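Gredstead Repair Club – Minutes, December meeting
Posted by Oluwatosin Adeyemi

Hi all, minutes from me again as my handwriting is apparently the least bad! We got going at 7:05 with the kettle already on, which has to be a first. Last month's minutes were agreed, after I fixed the spelling of Iltness (sorry, Iltness folks).

Money
We have $268 in the account once the hall rent comes out. The $95 for the new soldering mat and the spare bulbs was approved with no arguments. The Degefa invoice still hasn't shown up, so I'll chase them again before the holidays.

Small parts storage
This took up most of the evening, as I'd warned in the agenda. Everybody is fed up with digging through the old coffee cans for a washer, and I brought up the yellow organizer case as the way to go. I like it a lot – you can grab it by the handle and carry it straight over to the bench, and the bins are clear so you can see what you've got without tipping anything out.

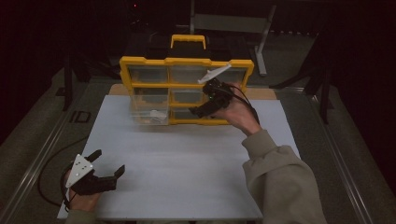 The sticking point was what goes where. I wanted the two big bins along the bottom for the bulky stuff (plugs, knobs, hinges), and the three across the top for screws. The sewing table would like the middle pair for buttons and snaps, and after a fair bit of back and forth we said yes, on a trial basis. If we find buttons in with the wood screws by spring we'll talk again.

Labels came up too. Some people want printed ones, and I said masking tape and a marker will do until we know the layout works. Agreed. Also agreed that the case goes back in the cupboard at the end of each session, handle up, and doesn't go home with anyone over the weekend.

Bretska lamps
Two of these came in last time with the same loose switch. One is fixed and picked up. The other needs a part we don't have, and I'll call the owner to see if she wants to wait.

Any other business
The side door is sticking again. Please lift as you pull. We could also use more mugs, so if you have extras at home, bring them along! Iltness has invited us to their swap morning and five of us put our names down. There's room in the van for more.

To do
Me: Degefa invoice, lamp phone call, masking tape.
Sewing table: sort the buttons by size before the next session.
Everyone: empty one coffee can each.

We wrapped up at 8:40.

2 comments | 5 shares

Recent posts
Gredstead Repair Club – Minutes, November meeting
What we can and can't fix: a short list
Directions to the hall and where to park
Iltness swap morning: what to bring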